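## 4. Workspace

The arm was built in a shared workshop, on a bench that other members use for sewing and bicycle repair during the week. The setup therefore had to come apart without tools and go back together in the same place. We settled on a wooden tabletop with white walls on two sides, held by small white clips. The walls keep objects from rolling or being pushed out of reach, and they give the camera a plain background along both sides.

The arm, which we call Drakier, is 3D-printed in yellow plastic and driven by hobby-type servo motors. It ends in a two-fingered gripper. A camera module on a small circuit board is carried on the arm itself - we tried a fixed overhead mount in February and gave it up because the arm blocked its own view during most reaches. Moving the camera onto the arm cost us some payload and made the wiring harder to route, but the parts were already on hand.

Figure 3 shows the layout used for the kitchen tasks. The frying pan and the toaster stay on the left, and the cutting mat is on the right with the box placed on it. The bare wood between the toaster and the mat was left clear as a travel lane. 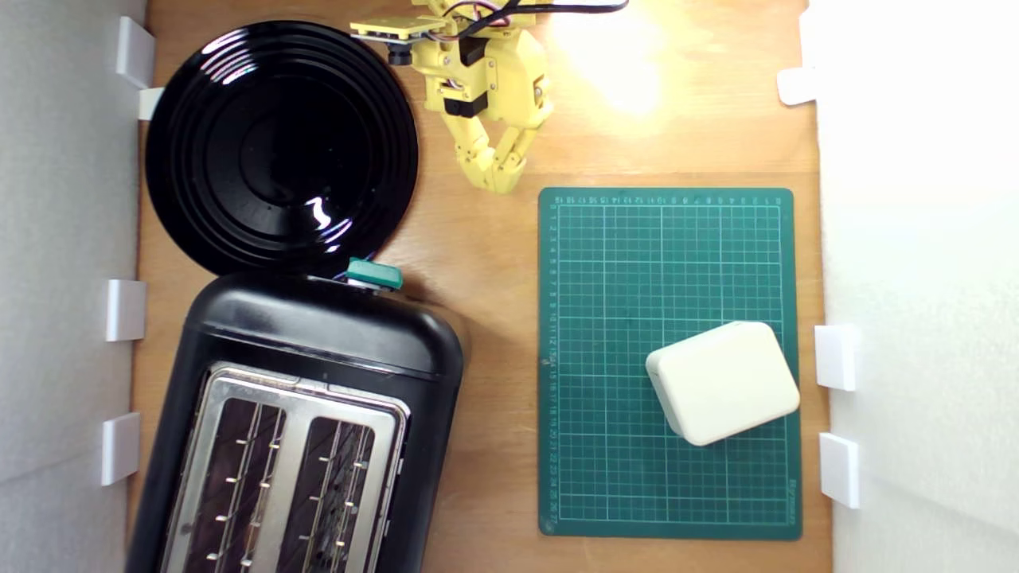
**Figure 3.** Workspace for the kitchen tasks, with the gripper above the gap between pan and mat.

### 4.1 Object placement

The printed grid on the cutting mat served as our coordinate reference. Before each trial the operator read a start position from a list and set the box down by the grid lines, at the angle given in the list. The ruler numbers along the top and left edges made this quick, and two people working from the same list could place the box closely enough for our purposes. We did not use printed markers or any other tracking aid.

The pan and toaster were not moved between trials in a session. They act as fixed obstacles, and their glossy black surfaces are difficult for a small camera. Reflections in the pan shift as the arm moves, and in early runs the detector sometimes reported them as separate objects. We kept the pan in the setup anyway, as a home kitchen would have the same problem.

### 4.2 Lighting

Lighting was the least controlled part of the build. The workshop has ceiling lamps and one window, and bright spots on the wood changed place over the day. All sessions used for the results in Section 5 were run on Sunday evenings with the blinds down. A bright patch on the tabletop remained near the upper right, and we masked it in software.

### 4.3 Recording

Four operators took part. Each worked through the same placement list in 2 blocks, with a break between them. In total we kept 3108 short recordings and discarded 122, mostly for dropped camera data or a stalled servo. Files were written to a laptop under the bench and sorted with Stunex, a small script package written by Jinlong Tang for an earlier project.

Stalls were most common at the shoulder joint - the printed bracket flexes when the arm is fully extended toward the front of the table. A thicker bracket was printed after the first block and used from then on. Recordings made with the old bracket are marked in the data and are reported separately in Section 5.2.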